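The great water experiment, week two

May 13, 2026

So I'm still doing the drink-more-water thing! I know, I know, everybody does this in spring and then forgets by summer. But my knees have been creaky on the Sturkside hill and my friend Vilém Kubíček (he runs that route for fun, the lunatic) kept asking what I'd had to drink that day, and the answer was always coffee. Four coffees, usually.

I started out with an app. It buzzed at me 12 times a day and I hated it by lunch, so off it went. What works better for me is plain old placement. If water is within reach I drink it, and if it's in the kitchen I forget it exists.
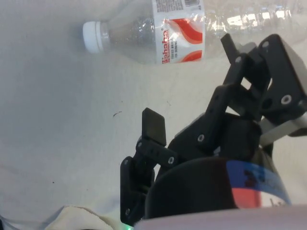 Wahaha, white cap and wavy label.

The headaches I used to get at four o'clock are mostly gone, though I've also been going to bed earlier, so who knows. Downside: I'm up at night. The first week was rough, and the dog thinks every trip down the hall means breakfast. I've moved my last glass to right after dinner and that helped a lot.

Taste was the other thing. Tap water at my place is kind of chalky, so I tried lemon (fine), cucumber (tastes like a spa, not in a good way) and a few mint leaves from the pot on the back steps, which I love. Room temperature beats ice for me too, I just drink it faster.

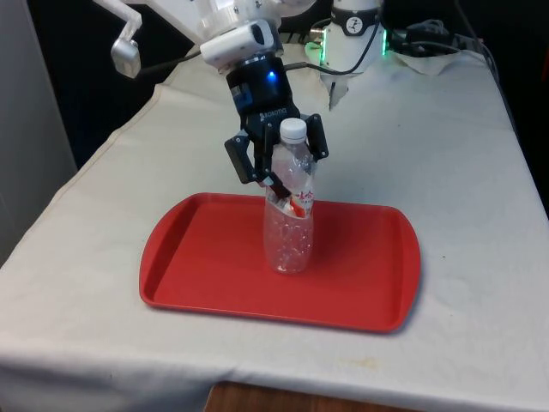 Clear bottle, red tray.

Saturdays and long walks are still my weak spot. I did the loop out to Banen last week and came home with a full bottle in my backpack, having carried it the whole way like a brick! Vilém says drink at every gate. There are a lot of gates, so I'm going to try every other one and report back. If you've got a flavor idea that isn't cucumber, leave it in the comments please.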